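February 2026 - Irkier cell, arm 2, gripper fault

Third stall on the left finger since we changed the cable routing, so writing it up properly this time.

What happened. Running the pick-and-place set with the bamboo-look board on the left and the small targets in the middle. Arm came down to the pick height, gripper told to close, right finger moved, left finger moved a few millimetres and stopped. Controller did not raise a fault. It carried on with the cycle, lifted, moved across and opened over the drop position with nothing held. The log says "grasp complete" at that point, and that bothers me more than the stall itself.

Jinfeng Cheng hit the stop before the next cycle began. No damage to arm, table or board. Hands were outside the line the whole time.

Figures from the log:
close command sent at step 343
left motor current reached 1000 mA and sat there
time at that current before the stop: 60 s
position error on left finger at the end: 609 counts

The motor should never be allowed to hold that current for that long. The limit in the Grilport driver is there but it only trips if both fingers are over it together. With one finger stuck and the other free, it never trips. I checked the settings on arm 1 and they are the same, so arm 1 has the same hole in it. Have put a note on its controller - do not run unattended until changed.

Checks done, power off:
- Moved both fingers by hand. Right is smooth all the way. Left has a tight spot a short way in from fully open, then frees up.
- Screws at the finger bases. Left one was loose by most of a turn. Tightened, tight spot still there but less.
- Cable. Slack enough at full reach, not catching on the bracket. I had blamed the new routing and I now think that was wrong.
- Cleaned out the left joint. A bit of grey dust, nothing that would jam it.

Swapped the motor leads left to right and ran open and close with nothing on the bench under the fingers. The stall stayed with the left finger, so it is mechanical. Motor and driver channel are fine.

Then moved the arm back over the work area, fingers wide open, to look at the line-up before trying another pick.
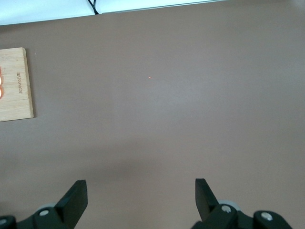

Wrist camera, fingers open. Small red-orange mark on the table ahead of the gap, board at left.

Left paddle leans a little in this view, but the right one leans in as well and I would not read much into it from a camera this close. Needs a square and a straight edge with the finger off.

Changes made today:
Current limit now per finger, in the Irkier copy of the driver only. Tested by holding the left finger with a block of foam. Trips and drops to zero as it should.
"Grasp complete" now needs both fingers to have moved. Crude, and it will still pass an empty close. Proper fix is to compare the final gap with the expected width.

Still to do:
Take left finger off, check the pin and bush. Spare set is in the Dradholm box, bought in November, not opened yet.
Same driver change on arm 1, then take the note off.
Ask Shojaei whether they have seen the both-fingers limit behaviour or whether it came in with our own edits.
Thread lock on all the finger screws, both arms.

Arm 2 left powered down with the key out. Please leave it that way until the pin has been looked at.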